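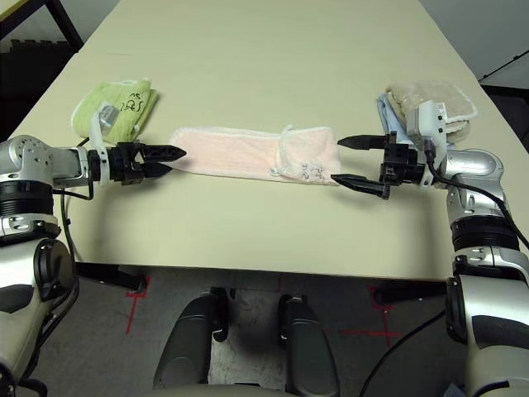 Gareth Entwistle wrote that it sounded like fabric softener to him, and that he'd stop using it before trying anything else.

He may be right, but I'd like to hear from others too, so here is the full story. My bath towels have stopped drying me. They're all cotton terry, bought in January, and they feel soft enough, but the water beads up and slides around on top. I wash them every Saturday with the rest of the bathroom laundry, warm cycle, a capful of Brivier softener, then the dryer on high. There are 14 in the load if you count the hand towels. My water is hard. The kettle needs descaling all the time. Do I need new towels, or can these be fixed? 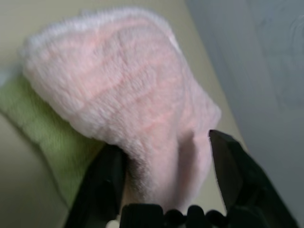
I should add that the older green ones do the same thing, only not as badly, and they've been through the same wash for years. The washer is a front loader, an Ackroyd, and it has never had a repair. Thanks for any help.
Posted by Afaf Moussa

Gareth Entwistle
I'll say more than I did the first time. Softener leaves a coating on the cotton, and the coating keeps water out. You don't need new towels.

Split the load. 14 towels is too many for most front loaders, and they won't rinse well packed in like that. Do half, hot water, no detergent, one cup of plain white vinegar in the drum. When that's finished, run them again hot with half a cup of baking soda and nothing else. Don't put the two in together or they cancel each other out. Don't use bleach with the vinegar under any circumstances.

Dry on medium. Shake each one out before it goes in the dryer - it lifts the loops and they come out less flat. Mine took two rounds of this before they were back to normal. If yours have a trim of some other fiber, check the care tag before you go hot.

After that, no softener on towels. Keep it for shirts if you like it.

Jelloleck
just buy new ones, they're cheap. I replace mine every year

Prernska
Agree about the softener but don't ignore the hard water. Minerals build up in cotton too, and detergent doesn't rinse out as well. Ours tested at 225 ppm and the towels were stiff as a board until we started adding washing soda to each load. You can get test strips at the hardware store.

Also check how much detergent you use. I was filling the cap to the top line and cut it to less than half. Use the extra rinse button if your washer has one. Mine adds 17 minutes to the cycle.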